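Home | Talks | Working Notes | Standards | People | Contact

Speaker notes - Marking parts and fixtures for wrist cameras
Purificación Figueroa
Thursday session, 25 minutes plus questions

Start with the title up. Say who I am and that I look after the cell rules at Pimwood. Ask who in the room has a written rule for where markers go on their parts. Wait for hands before moving on.

What this talk covers: the marking rule we use at Pimwood, how we got to it, and the parts of it we still argue over. It is an in-house rule. Two of our suppliers, Bendeck and Latuheru, have signed up to it for the blocks and fixtures they send us. I am not going to cover the safety standards for the cell itself. That was the morning talk, and if the two ever disagree, the safety one wins.

Background. We used to let each cell put markers wherever there was room. Every cell worked fine by itself. Then we moved programs between cells and spent most of June finding out that one team measured from the corner of the marker and another team from the center. Same part, same printed square, two different answers. The log for that month had 228 pick faults in it. I went through all of them by hand, and the largest group came down to marker placement or marker records.

Slide 3. Read the rule out in full, slowly.

"Each handled block carries one marker on a flat face. The marker has an unbroken light border. The marker ID, face, and offset are entered in the part record before the part goes into a cell."

Then say that the border line is the one people skip. A label gets trimmed to fit, the light edge goes with it, and the reader can't find where the black square stops. If the label doesn't fit with its border on, use a smaller marker or a different face. Don't trim it.

Slide 4. Leave this up for a minute and talk over it. 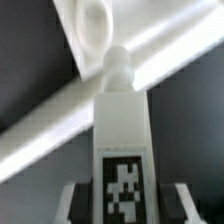
Slide 4. Wrist view of a marked block between the gripper fingers.

Points to make on slide 4:

The marker is near the lower end of the block and the upper part is plain. In this view only the upper portion of the pattern shows. A square marker needs all four corners in view before we let the robot use it for position, so the rule says a partial marker counts as no marker. The program has to hold and get another look, or use a position it got earlier and logged. It may not guess the missing corners.

The block and its marker are also sharper than the white panel behind them. Use that to bring up focus distance. We write down the working distance the camera was set for, and anyone who changes the fingers or the mount has to check it again.

White on white. The block, the knob on top, and the rail behind are all white, and the knob sits right against the larger white shapes. I would not want a program finding that knob by its outline. Rule 6 says no edge finding on a part that matches its background, unless the cell owner signs for it.

Slide 5. Lighting. Our rule is short: record where the light comes from, and don't move it between calibration and production. If it moves, recalibrate. Maintenance hated this one at first. We put a strip of tape on each lamp arm and the complaints mostly stopped.

Slide 6. The acceptance check. A new part type gets 200 reads in the cell it will run in, with the fingers fitted. Bench reads don't count. Any wrong ID fails the part type, even one. A missed read is allowed if the program held and logged it.

Mention Fokevero here. That was the project where we did 3000 reads on a bench, passed everything, and then had trouble the first morning because the fingers covered part of the label at grip height. The bench rig had no fingers on it. This is why the check is written the way it is.

Slide 7. Records. Keep the ID list in one place. Ours had 2130 entries at the last cleanup, and retired IDs stay retired. Bendeck wanted to reuse theirs and we said no. Latuheru asked for a block of numbers of their own and we gave it to them - so far that has worked well.

Slide 8. Still open. Whether to require a second marker on tall parts, higher up, so one is still readable when the gripper is low. I am in favor. The cell programmers say two markers means two offsets to get wrong, and they have a point. Ask the room what they do. Give this five minutes if there is time.

If running late, skip slide 7 and go straight to 8.

Last slide is the rule text again. Leave it up during questions. Printed copies are on the table by the door.

Recent talks
Gripper finger changes: what to recheck
Writing a hold rule operators will follow
Part records for shared cells
Lamp placement and recalibration
Supplier sign-off at Pimwood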